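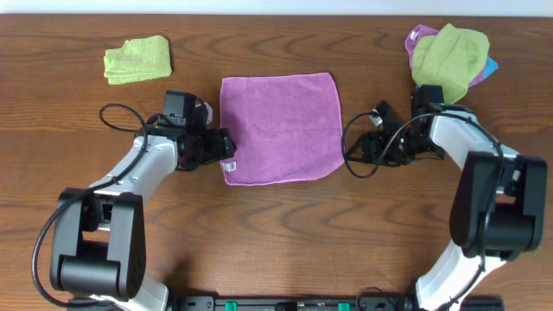 NIVSIDE, July — I'm Si-eun Jeon, and at Floltley we've just put out our free upkeep guide for the Kelemen two-arm folding cell. My favorite page covers cables! Leave each one a wide loop off the wrist, like the pair over our table, so it never pulls tight.
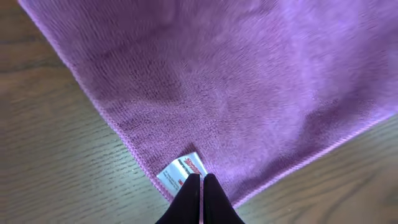 Finger pads get wiped every 18 folds and swapped at 1000.

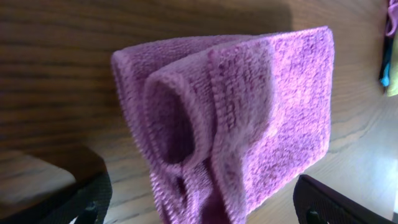

Fakthorpe wrote back that the wrist screws need checking too, so that's in now — page 22.
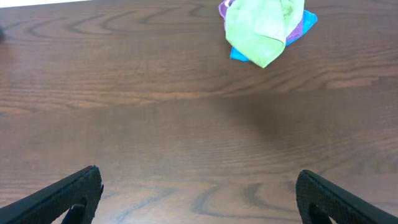
Gripper open over the table, cloths stacked beyond.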